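Normas de celda para la manipulación a dos manos

Llevo desde julio reescribiendo las normas internas de la cocina de pruebas de Famcombe. La versión anterior, redactada por Gearóid Foley, ocupaba 15 páginas y dejaba sin definir lo principal: cuándo se considera sujeto un objeto.

El objeto de trabajo es una pieza cilíndrica de color claro.
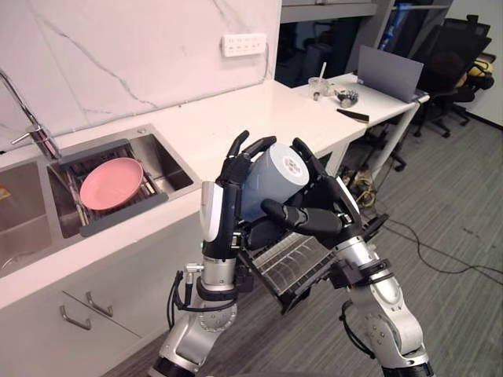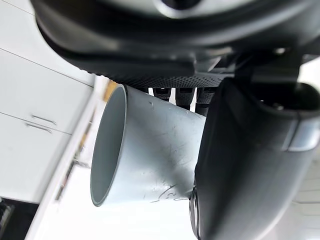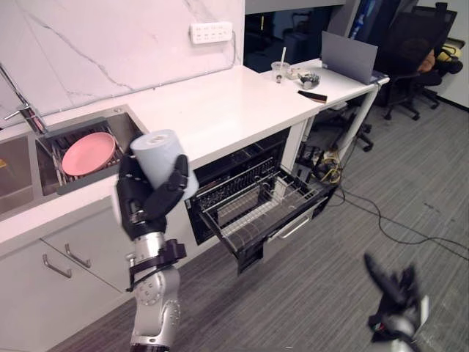

1. Criterio de agarre

Un objeto se da por sujeto si el contacto se mantiene 600 ms con el brazo parado. En el traspaso entre manos, la primera no abre hasta que la segunda cumple ese plazo. Yasir Jafri pedía casi 2000 ms; con ese valor el ciclo se alarga demasiado y no lo he adoptado.

2. Cámaras

La vista de cabeza y la de muñeca se guardan con la misma base de tiempos. Si falta una, el episodio se descarta entero.

3. Entorno

Los cables en el suelo se anotan en la hoja de celda antes de habilitar los motores. Ninguna persona entra en el radio de los brazos sin parada confirmada de viva voz.

4. Pendiente

Sille Mogensen revisa el viernes el apartado de fuerza máxima. Falta decidir si los objetos con marcas a mano llevan código propio en el inventario.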